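Home About Classes Join Us News Contact

Call for Participants: Fidgate Community Choir Sleep & Singing Study

Posted 2023-03-15

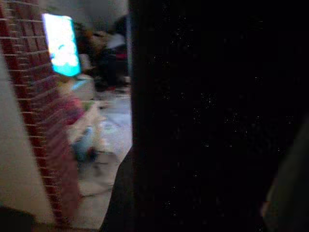 Looking for adults who sleep badly and don't mind singing. That's the short version. Longer version below, please read all of it before you write in, we got a lot of emails last time asking things that were already on the page.

What it is

Twelve-week study run out of the Fidgate Adult Learning Center, Dreduton. Half the group sings one evening a week. Other half gets a reading group, same night, same building, different room. Everybody keeps a sleep diary. At the end we compare. You don't get to pick your half, sorry. It's drawn at random and we can't swap people, please don't ask.

If you land in reading and wanted singing, you get a free place in the next singing term afterwards. Same the other way round, though so far no takers for that.

Starts in May. Exact start date goes out once the groups are full.

Who we want

- Age 18 or over, no upper limit
- Trouble falling asleep or staying asleep, at least three nights a week, for at least 6 months
- Live close enough to Dreduton to get here weekly without it being a misery
- Can read and fill in a diary in English (large print version available, say so on the form)
- OK with being in a room with other people for 90 minutes

You do not need to be able to sing. You do not need to read music. Can't carry a tune, fine. Songs are taught by ear, a line at a time, and there's no concert at the end.

Who we can't take this time

- Night shift workers, or anyone on rotating shifts. We know. Different study, different diary, hopefully next year
- Anyone being treated for sleep apnea at the moment
- Anyone who started, stopped or changed a sleep medicine in the last two months. If you've been on the same one at the same dose for longer than that you're fine, just write it down
- Current members of any choir. Church choirs count. Karaoke doesn't
- Two people from the same household. One of you can join. Work it out between you

What you'd be doing

Before the start: a phone call, twenty minutes or so, to go over your sleep and your health. Then one visit to sign the consent form and pick up your diary and wrist tracker. The tracker is a plain band, no screen, goes on at bedtime and comes off in the morning. It logs movement and light. No sound, no location.

During: one session a week, evenings, 6:30 to 8:00. Tea at half time. Diary every morning, takes maybe three minutes. It asks when you went to bed, when you think you fell asleep, how often you woke up, when you got up, coffee, alcohol, naps. Do it before breakfast if you can. If you forget a day leave it blank, don't fill it in from memory on the weekend. We can tell.

Miss up to three sessions and you're still in. More than that and we keep your diary data if you're happy with that, but you come off the main list.

After: a second phone call, return the tracker, then one short questionnare by mail later on.

The singing half is led by Keegan Goodwin. Rounds, work songs, some old pop, a bit of humming and breathing at the beginning that people tend to roll their eyes at and then ask for again. The reading half is short stories read aloud and talked over. No homework in either one.

What you get

- $535 for the full study, paid in three parts: after week four, after week eight, and when the tracker comes back
- Bus fare, keep your tickets
- Your own sleep results in plain words, with a chart
- The free term mentioned above

If you drop out you keep whatever you've been paid so far. You don't have to give a reason. The money may count as income if you get benefits, so check first. We can't advise on that but we can write you a letter saying what it is and when it's paid.

Places

87 in total, across both halves. Last round 626 people filled in the form, so apply early and don't be hurt if it's a no. We don't go strictly first come first served as we need a spread of ages. Right now short of: men of any age, and anybody under 30. If that's you, please please apply.

Getting here

Yoon Building, second floor. Elevator at the back, by the bike racks, not the front (front one is for deliveries). Step-free all the way if you use the back door. Restrooms on the same floor. Parking lot is free after 6 but fills up on class nights, street parking on the hill is usually OK. The bus stops outside and the last one back is well after we finish.

Hearing loops in both rooms. If you need a sign language interpreter tell us on the form, we need a few weeks to book one. No childcare, we tried, couldn't make the budget work.

Your information

Forms and diaries get a number, your name is kept separately. Tracker data goes to a locked account on the Givum system, only the study team can get in. Nothing is sold or passed on. Anything we publish is about the group and not about you. You can ask us to delete your data up to the point where the results are pooled, and the consent form says when that is.

Singing groups are not a treatment and we're not claiming they are. Don't stop anything your doctor has you on. If your sleep is making it dangerous for you to drive or do your job go see a doctor now, don't wait for us.

How to apply

Pick up a form at the front desk or ask for one by email or mail. Fill in both sides. (Both sides! A third of them come back with the second page empty.) Hand it in at the desk or send it to the study office, same building. Put SLEEP STUDY on the envelope or it ends up with the class registrations.

We call everyone on the shortlist. It'll show as a withheld number, please pick up. Two tries and then a voicemail, then we move to the next person. If it's a no you'll get a letter.

Questions about the study itself, health stuff, whether you qualify: Aatos Väisänen, study lead. In most afternoons, mornings are hopeless. Questions about the singing: Keegan, best caught before class. Desk staff can give you the form but they don't know the details so go easy on them.

Form closes when we have enough people to call, could be quick. We'll put a note at the top of teh page when it does.

Contact us | © 2023 Fidgate Adult Learning Center, Dreduton | Back to top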